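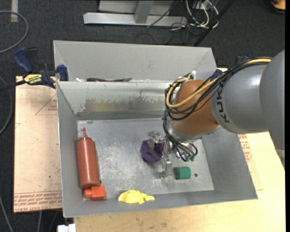
Robot arm and steel bin.

About Starnlow

Starnlow is a subtitling and access services company for television drama. We prepare subtitles, audio description scripts and translated dialogue lists for broadcasters, distributors and streaming services. The work is mostly scripted series, with a smaller share of single films and documentary.

The company works from two sites. The Jostley office handles file intake, subtitling and final checks. The Endale office has the recording booths and the audio description team. Both sites use the same job system, and a series is normally kept with one team from its first episode to its last.

What we do

Subtitles for deaf and hard of hearing viewers. These are written from the finished sound mix and checked against the post-production script where one exists. Speakers are shown by colour or by label, depending on the client's house style. Sound labels are used where a sound affects the plot or a character reacts to it. Music is labelled by mood or title, and lyrics are subtitled when rights allow.

Audio description. Scripts are written by one describer and read through by a second before they go to the booth. Description is placed in gaps in the dialogue. Where an episode has few gaps, the describer marks the points that must be covered and drops the rest. Voices are kept the same across a series unless the client asks for a change.

Translation subtitles. We translate into and out of English in 4 languages in house. Other languages are sent to outside translators and come back to Jostley for timing and checking.

Dialogue lists. A dialogue list gives every spoken line with its timecode, the speaker, and notes on slang, jokes and references to earlier episodes. It is supplied to dubbing studios and overseas buyers.

How a series is handled

When the first episode arrives, the team opens a series sheet. It holds the spelling of names and places, the forms of address used between characters, the colours given to each speaker, and any terms particular to the story. Crime and medical dramas tend to have long sheets. The sheet is updated after each episode and sent to the client at the end of the run. If the programme comes back for another series, the same sheet is reopened.

Many episodes reach us before the picture is locked. In that case we work from the early cut and conform the files when the final version is delivered. Conforming is charged by the amount of changed material, not by the episode. Files are checked again in full after a conform, including the scenes that have not moved.

Plot details are held back from staff on other jobs. Preview material is kept on a closed network at both sites and is removed once the client has confirmed the last delivery.

Cusesier

Cusesier is our own job and checking software. It began as a tool for measuring reading speed and now covers booking, timing checks, series sheets and delivery. It flags subtitles that run over a shot change, lines that stay on screen for too short a time, and names that do not match the series sheet. It does not correct anything by itself. Each flag is cleared by the subtitler or the checker, and the file cannot be delivered while a flag is open.

Clients can be given a read-only login to see the state of their episodes. Cusesier is not sold as a separate product.

The past year

In the year to March we completed work on 119 series and delivered 263 audio description scripts. Repeat deliveries and re-cut versions are not included in these figures.

Working with us

New subtitlers start at Jostley with a training period on archive episodes, followed by live work with a full second check. Describers are trained at Endale. We ask applicants for both roles to complete a timed test using a short drama scene. Vacancies are listed on the Jobs page.

Sending us material

We accept the usual broadcast and streaming formats. Please include the script, the cast list and the music cue sheet if they are available. Orders received before 3 pm are booked in the same working day. For rates and file specifications, use the contact form and state the running time, the number of episodes and the services required.

Contact | Jobs | File specifications | Privacy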